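SKIMARD RETURN WITH "NORARI," FIRST ALBUM IN THREE YEARS

FOR IMMEDIATE RELEASE

Gukusthorpe four-piece Skimard will put out their new full-length, "Norari," this March on Holzer Records. 16 songs, 41 minutes, no ballads. Vinyl, CD, cassette and the usual download.

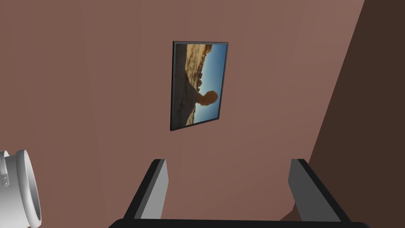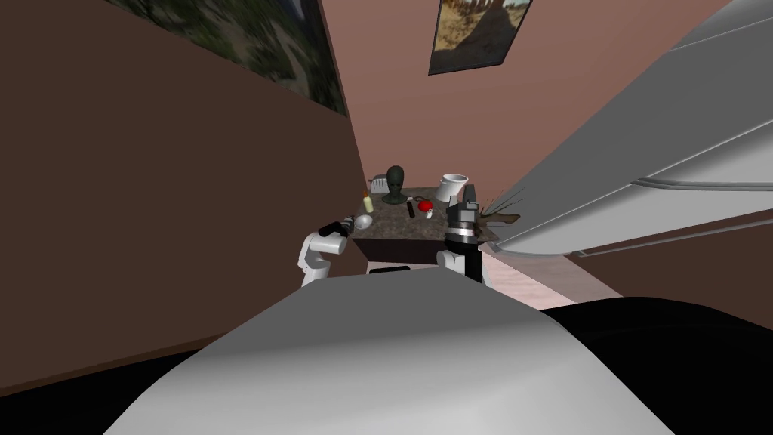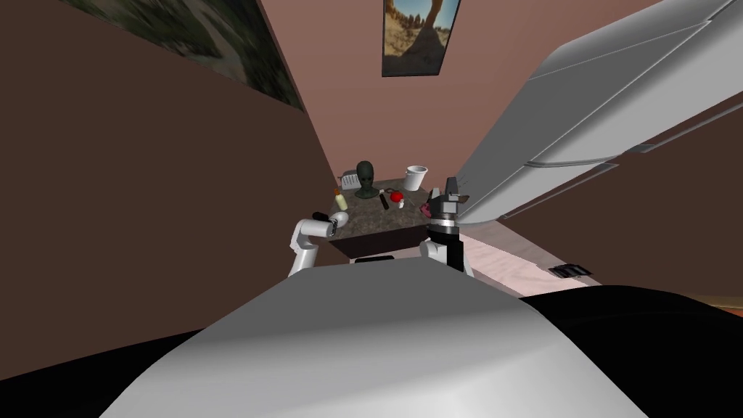 ABOUT THE RECORD

Tracked live in one room over nine days in January, vocals added the week after. Fast, loud, lots of gang shouts. Fans of the first two records will know where they are by the second chorus of opener "Bus Lane." Side two slows down a bit, there is a trumpet on "Wet Chips" and an organ on the title track, both played by the bass player, who can't really play either and says so.

Lead single "447" is out now. It's named after the night bus the band used to ride home from practice, back when the drums lived in a garage on the wrong side of town. Radio edit available, the album version has swearing in the bridge and again at the end.

"We wrote thirty songs and threw out the ones we couldn't remember the next morning," the band say. "Whats left is the stuff that stuck. We wanted it to sound like the shows, so we turned the click off and left the count-ins on."

VINYL AND PREORDERS

First pressing is 3000 copies on yellow vinyl, black after that. Preorders from the Holzer web store come with a patch and a lyric sheet. Shirts in S to XXL. Please allow extra time for orders outside the US, the store is two people and a tape gun. Cassettes will ship a little later then the LPs, the plant is backed up.

LIVE

Hometown release show at the Gukusthorpe Assembly Rooms, all ages. Doors 7 pm, first band 7:30, Skimard on at 9:15 sharp as there is a curfew. Tickets at the door and from the store. Spring club dates to follow, full list going out to the mailing list first. Support slots still open on most nights, local bands should send a link and a phone number. No attachments please.

ABOUT SKIMARD

Formed in Gukusthorpe by four school friends with two amps between them. Debut EP sold out of a backpack at shows. Two albums since, both on Holzer, both still in print. Two guitars, bass, drums, everybody sings.

PRESS

Advance streams, lyrics, and interview requests through the Holzer Records press desk. Phone interviews best after 4 pm, band have day jobs. Guest list for the hometown show closes at noon on the day, no exeptions.

###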